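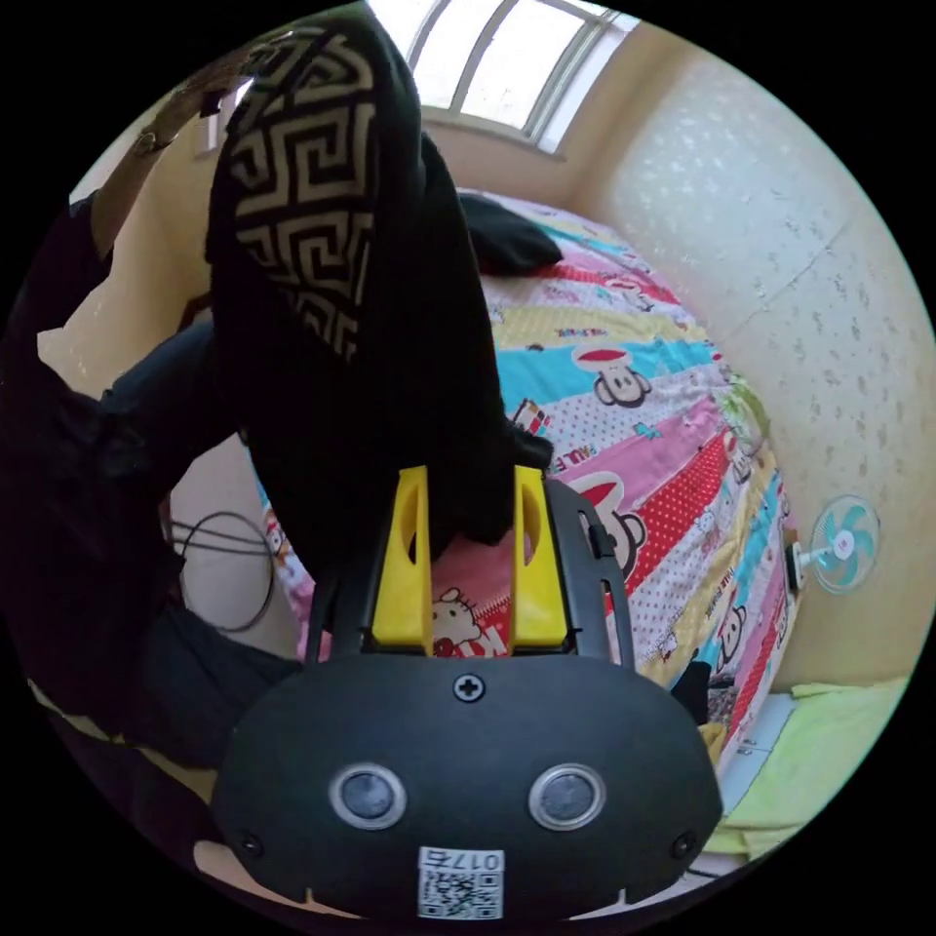
Die Robotik-AG Tunditz faltet in diesem Halbjahr Wäsche. Beschlossen wurde das im Herbst mit knapper Mehrheit gegen den Vorschlag, einen Roboter Fußball spielen zu lassen, und die unterlegene Fraktion erinnert seitdem bei jeder Gelegenheit daran, dass ein Ball keine Ärmel hat. Gearbeitet wird mit Handgreifern: Ein Mensch führt die gelben Finger, die Kamera schaut zu, und später soll ein Roboterarm aus den Aufnahmen schließen, was man mit einem Kleidungsstück macht. Schwarzer Stoff ist dabei eine eigene Disziplin. In den schweren Falten verschwindet jede Kante, und man ist dankbar für ein beiges Mäandermuster, an dem sich wenigstens ablesen lässt, wo oben anfängt. Die Bettdecke mit den Affen in roten Kappen liefert dafür mehr Kontrast, als irgendein Lehrbuch verlangt.

Im Juni waren wir bei 2296 Aufnahmen angekommen. Das Ziel lautet 4000, festgelegt von Khairul Pangaribuan, der die AG leitet und die Zahl nach eigener Auskunft gewählt hat, weil sie rund ist. Eine Aufnahme gilt als brauchbar, wenn der Stoff gegriffen, angehoben und wieder abgelegt wurde, ohne dass jemand mit der freien Hand nachgeholfen hat. Über die freie Hand ist viel gestritten worden. Sie hilft nämlich von allein, vor allem bei Socken, und wer sich dabei filmt, ist meistens selbst überrascht. Inzwischen gilt die Regel, dass sie auf den Rücken gehört. Ausnahmen gibt es für Spannbettlaken, bei denen auch zwei Hände erfahrungsgemäß nicht reichen.

Aufgenommen wird zu Hause, jeder mit dem, was der Schrank hergibt. Nach den ersten 600 Durchgängen stellte sich heraus, dass wir fast nur T-Shirts hatten. Es folgte ein Aufruf, auch anderes mitzunehmen, und die Woche darauf bestand der Datensatz plötzlich aus Schals. Seitdem führen wir eine Liste. Dringend gesucht werden derzeit Hosen mit Knöpfen, Kapuzenpullover und alles, was sich rutschig anfühlt. Geschirrtücher haben wir genug. Wirklich.

Der Arm, der das alles einmal lernen soll, heißt Saragih und steht im Werkraum neben der Bandsäge. Bisher beherrscht er den Waschlappen, sofern dieser glatt liegt und die Sonne nicht durchs linke Fenster scheint. Ein Handtuch hat er beim letzten Treffen sieben Mal hintereinander an derselben Ecke hochgehoben und fallen lassen, mit einer Ausdauer, die man sich bei den Hausaufgaben wünschen würde. Die Programmiergruppe vermutet den Fehler in der Kalibrierung, die Mechanikgruppe vermutet ihn in der Programmiergruppe.

Vorführen wollen wir das Ganze beim Otbridge-Wettbewerb, Kategorie Haushalt. Die Konkurrenz vom Team Skorstead räumt dort eine Spülmaschine aus und hat im Vorjahr nur einen Teller verloren. Wir treten mit einem Wäschekorb an und hoffen auf eine Jury, die selbst bügelt.

Noch zwei praktische Hinweise. Ausgeliehene Greifer bitte mit geladenem Akku zurückbringen und das Etikett mit dem QR-Code nicht abknibbeln, auch nicht aus Nervosität. Die Aufnahmen werden erst gezählt, wenn sie hochgeladen sind; die Ankündigung, man habe am Wochenende »total viel gemacht«, reicht nicht. Wer noch einsteigen möchte, kommt nachmittags um drei in den Werkraum und bringt ein Kleidungsstück mit, gern eins mit Kapuze.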